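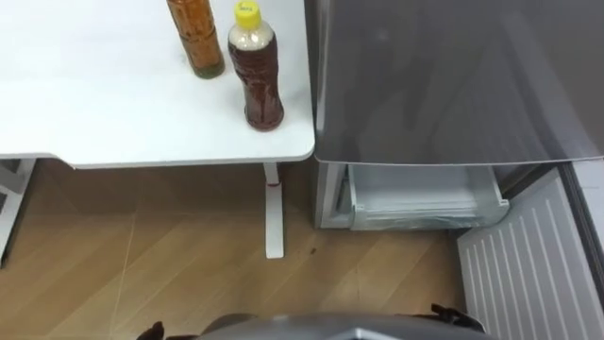 Search tickets Go

Ticket: table by staff fridge rocks when leant on
Site: Garside, kitchen
Status: Open, waiting for parts

Reported Wednesday. White table next to the fridge moves if you put any weight on the front corner. Drinks bottles have been left on it and one went over last week.

Checked floor with a level, fine. Tightened 2 leg bolts, no change. Adjuster foot turned fully out, still rocks. Thread looks worn.

Ordered replacement feet from Walico, 5 days. Please keep drinks in the fridge until then.

Related tickets
Fridge door seal, Dolteck unit
Kitchen tap dripping
Clulto chairs, missing glides

This site uses cookies. Accept Manage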